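Review: the Skostik two-armed table robot, as met at the Arnent open day

Two arms, a brown table, a tray, a drink carton and a mug rack. Tickets were free and so was the parking.
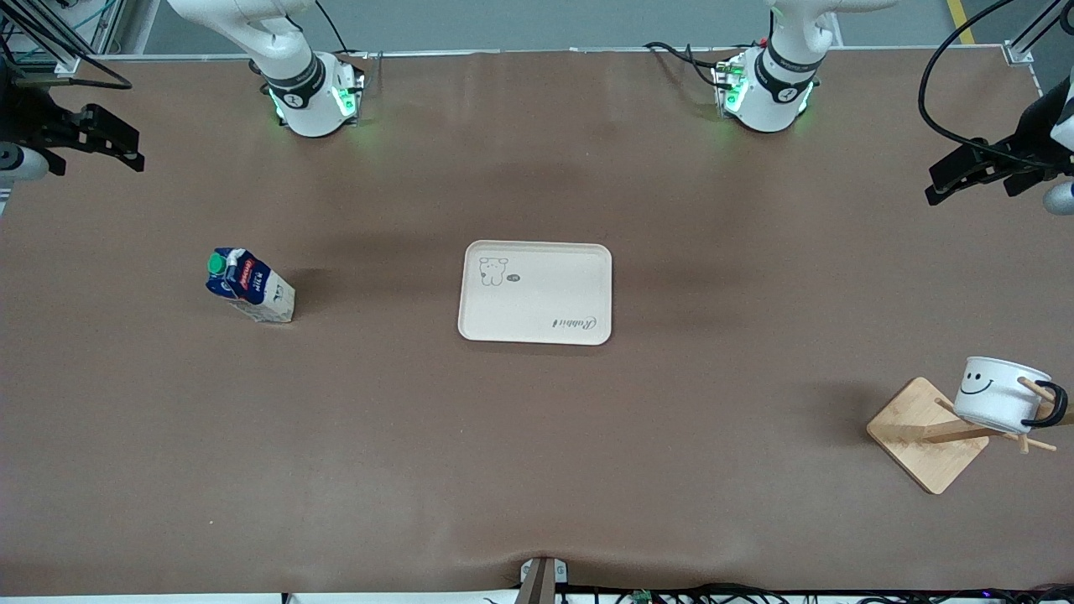 Getting in

Arnent opened its workshop in January 2022 and let the public look at the Skostik, a pair of arms meant to tidy up after people who won't. I went because I am one of those people. The queue moved quickly, the coffee was weak, and Kidus Tilahun gave a welcome talk that used the word "journey" more than I would have liked.

What it is for

The pitch is simple enough. You leave breakfast things about and the Skostik puts them somewhere sensible. The routine we were promised had the carton going on to the tray and the mug coming off its rack and back on again. The mug has a smiley face on it and the tray has a little bear, so the robot's workplace is already more cheerful than mine.

How it did

The carton went first. The right arm came in slowly, thought about it, backed off and came in again. It got the carton on to the tray at the second go, to warm applause. I have put down a great many cartons in my life without any.

The mug was the better test. A handle and a peg leave very little room for error, and the left arm took 99 seconds to get one off the other. Putting it back took three tries. Tiruwork Shiferaw, who was running the demonstration, reset things by hand between attempts and answered questions while she did it, including a long one from a man who wanted to know if it could iron. It can't.

Noise and nerves

Quieter than my dishwasher. The joints give a low whine when they change direction, and there is a click from the grippers that I stopped noticing – my neighbour in the second row did not.

Price and verdict

The hire rate on the leaflet was 594 pounds a month, with a minimum of six months. For that I would want the washing up done as well. As a morning out I'd recommend it, and the next open day is in November, with 50 places. Go for the mug and stay near the front, as the view from the back is mostly other people's hats.

Three stars out of five for the robot, four for the biscuits.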